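December 2019

The cell at Zornska was down 11 days. The engineer who runs it has told the story a few times now and gets through it fast.

"It pressed too hard. That's the whole thing. It pressed too hard and it kept pressing."

The job is putting memory modules into old desktop PCs, so they can be tested and resold. Trinetti built the cell, Pathirana wrote the force control. Ran fine all summer. Then in September, on cycle 429 of a long shift, the arm came down on a module that wasn't lined up with its slot and the force limit didn't trip. 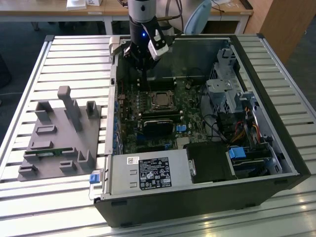

The arm over an open desktop. Fixture plate at left.

"You hear it before you see it. A crack, like a pencil." The board flexed, two traces went. She hit the stop herself. No one was hurt, she wants that written down, but a tech had been reaching toward the fixture maybe a minute earlier.

First guess was a bad sensor. Wrong. They swapped it, zeroed it, same drift. Second guess was the gripper, a worn finger maybe. Also wrong, and that one cost them most of a week.

The cause was in a config file. Somebody had re-zeroed the force reading with the gripper already touching the table, and the software took that as nothing. So every reading after was low. "It thought it was barely touching. It was leaning its whole weight on there."

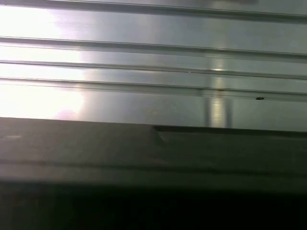
Going back through the logs they found 458 cycles with the bad zero, most of them harmless. Three boards scrapped. She puts the bill at some 3,000 dollars, mostly hours.

What's changed? The zero can only be set at a parked height now, and teh arm checks itself against a spring before each shift. There's a second limit, in the controller, that the script can't touch. "Should of been there from day one. I signed off on it, so, that's me."

Does she trust it? Long pause. "Slow, yes. At full speed ask me in spring."

Zornska is due to run the same check on its Brukolus line next.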